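4.3 Setting up the Fekura soft-toss machine for batting practice

Revised 5 June 2018

Read section 4.2 before starting. The machine must be assembled, with both feed wheels fitted and the hopper empty.

1. Place the machine on level ground. On turf, set each leg on one of the flat foot pads supplied.

2. Measure 28 feet from the front leg to the back point of home plate. Mark the leg positions with chalk or tape.

3. Turn the main switch to OFF. Plug the power cord into a grounded outlet. If an extension cord is needed, use a three-wire cord no longer than 50 feet.

4. Set the height lever to notch 3 for youth hitters or notch 5 for adults.

5. Turn the speed dial fully counterclockwise, then turn the main switch to ON. Let the wheels run for one minute with no ball in the feed tube.

CAUTION: Keep hands, sleeves and drawstrings away from the wheels. They continue to turn for several seconds after power is cut.

6. Feed one ball with no hitter at the plate. Watch where it crosses. Adjust the side knob one click at a time until the ball passes over the middle of the plate.

7. Raise the speed dial to the desired setting. The top setting on this model is 43 mph. Feed three more balls and check that they cross at the same height.

8. Lock the side knob and the height lever. Place the protective screen between the machine and the hitter, with the screen opening in line with the feed tube.

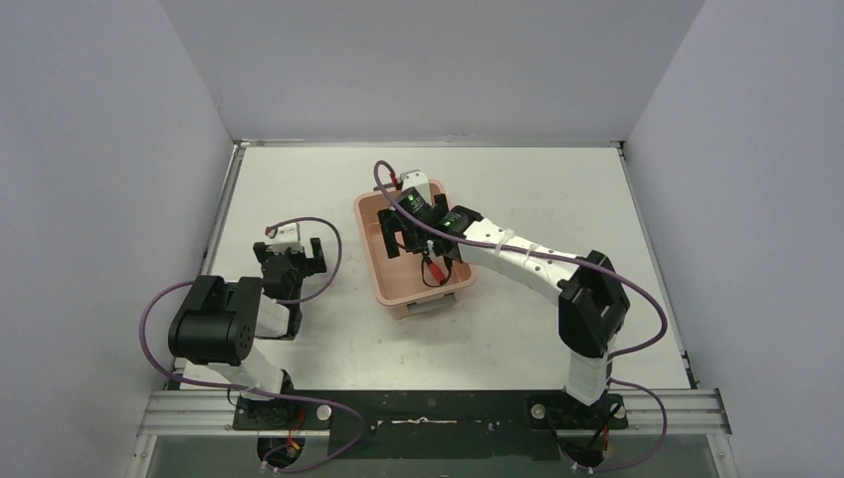

Ball supply affects accuracy more than wheel speed does. Use dimpled machine balls of a single type, and do not mix new and worn balls in the same session. Leather balls with raised seams will vary in flight and will wear the wheel surface. Sort the balls before loading the hopper. A plastic bin with a handle on the end, like the pink one on the white tabletop, is suitable for sorting and can be carried to the hopper. Choose one with a smooth rim and rounded corners to avoid nicking the ball covers. Discard any ball that is cut, soft or out of round.

NOTE: Damp balls slip on the wheels and drop short. Dry them with a towel before use.

9. Load the hopper to the fill line. Do not press balls down by hand.

10. Set the feed interval. Eight seconds is recommended for new hitters.

11. Confirm that the hitter is wearing a helmet and is ready, then press START.

Wheel care

Wipe both wheels with a dry cloth after each session. Inspect them for flat spots after every 1000 pitches and replace them as a pair. Grimetti wheels with the short hub may be used. The long hub version does not clear the guard. For storage at low temperatures, see section 6.1.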